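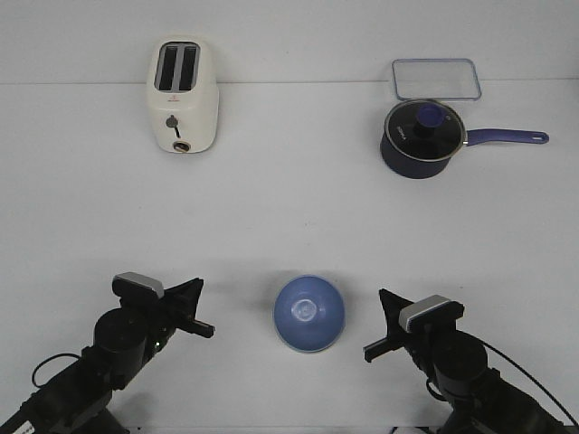
One buyer in Sumdale wrote that she wanted a starter set she could put in a single cupboard, and that the pan lid had to be glass so she could check rice without lifting it. Several others have asked for the same thing since July.

## Vavmont Small Kitchen Set

**Item no. 3231**

A basic set for a first apartment, a dorm or a rental unit. Four pieces:

- **Two-slot toaster**, cream white. Knob and lever on the front, with a small round button below.
- **Saucepan with glass lid**, navy blue. Long blue handle with a hanging hole. The lid has a metallic rim and a blue knob.
- **Bowl**, light blue, for cereal or soup. Store it upside down to keep dust out.
- **Food container**, rectangular, with a clear lid.

### Use and care

Wash the pan, bowl and container by hand before first use. Run the toaster empty once with a window open - there may be a slight smell. Unplug it and let it cool before cleaning, and never put it in water.

Let the glass pan lid cool before rinsing. Cold water on hot glass can crack it. Take the lid off the food container before microwaving.

### Ordering

Sold as a set only. Landlords ordering 15 sets or more should use the trade form, and those go out on a pallet from the Skovurent warehouse. Single sets ship in one carton.

Spare pan lids are stocked separately - ask for them by the item number above. Spare container lids are out of stock until the next delivery.

Page updated 7th August.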